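The Wolusik Bench

My aunt had run the repair shop in Katene for longer than I had been alive, and she had opinions about machines that did chores. She owned a dishwasher and called it the cupboard. She'd been given one of those little round vacuums by a grateful customer, and after it ate the fringe off the hall rug she put it up on the shelf beside the kettle, where it blinked at us for a fortnight and then went quiet.

So I was surprised, the winter I came to stay, to find that she'd said yes to the Wolusik people. They wanted to try their arm in a proper working shop, on proper work, and they had offered to pay the power bill through to the end of June. I think it was the power bill that did it, though she told the woman at the bakery it was scientific curiosity.

The job they had picked was old office computers. We had a stack of them out the back, come down from the Ustero council when they changed everything over, and each one needed its hard drive taken out, and a good one put in, before it could go off to the schools. It's a dull job. You lay the tower on its side, take the panel off, and lift the drive out in its bit of blue plastic, minding the cables. I could do one while listening to the cricket and not miss a ball. My aunt could do one while telling me what was wrong with my haircut.

The arm, on its first morning, took 16 minutes over a single drive and then set it down as if it were putting a baby to bed.

"Well," said my aunt, "it's careful. I'll give it that."

She went off to make the tea. When she came back she didn't go to the counter, where there was a toaster waiting and a man waiting for the toaster. She pulled up the stool with the bad leg and sat by the bench with both hands around her mug.

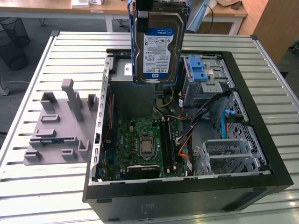
"Mind the blue one," she said, quite softly, and I realised she wasn't talking to me. She meant the thin cable by the wall of the case, the one I'd caught with my sleeve on my own first day and pulled clean off. She had used the very same voice on me then, and I'd been fourteen and mortified and had wanted to go home.

It went on like that all week. Some drives came out sweetly and some didn't come out at all, and twice the arm closed its fingers on nothing and carried the nothing across to the tray with enormous dignity. The young man from Wolusik would sigh and type something. My aunt would say, "Give it a minute, love, it's only learning," and I honestly couldn't tell you which of the two she was comforting.

By the Friday it had got itself down to 90 seconds on a good run, which was still slower than me, and a great deal slower than her. He asked what she thought, for his report. Would it be any use in a shop like this one?

She took her time over that. She looked at the bench and the stack by the door, and at the toaster, which had been joined by a Fekis sewing machine and somebody's lamp.

"Can it find a screw on the floor?" she asked.

He said no, not yet.

"Can it tell a customer the thing's not worth fixing, and have them leave happy?"

He laughed and said no to that as well, and she patted him on the arm, and then, after a moment's thought, she reached over and patted the other arm too.

"Bring it back when the weather's warmer," she said. "There's another load due from Ustero, and I'm sick to death of drives."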